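Week 6: Passwords and account theft

Attackers who get hold of one leaked password will try it on other sites. In the Utham exercise, a list of 600 stolen logins opened 61 accounts at the Trondeswood shop. All of them reused a password.

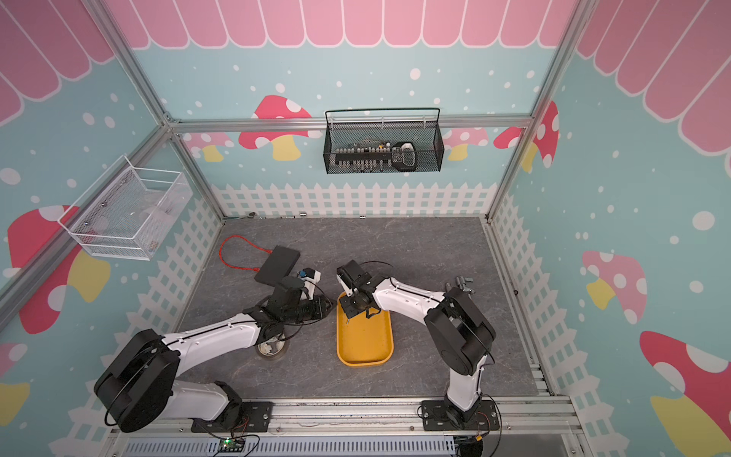 Workcell with two arms, patterned walls.

Use a different password for each account, at least 12 characters long, and turn on two-step login. Read the Rajput handout, sections 2 and 3, before the lab.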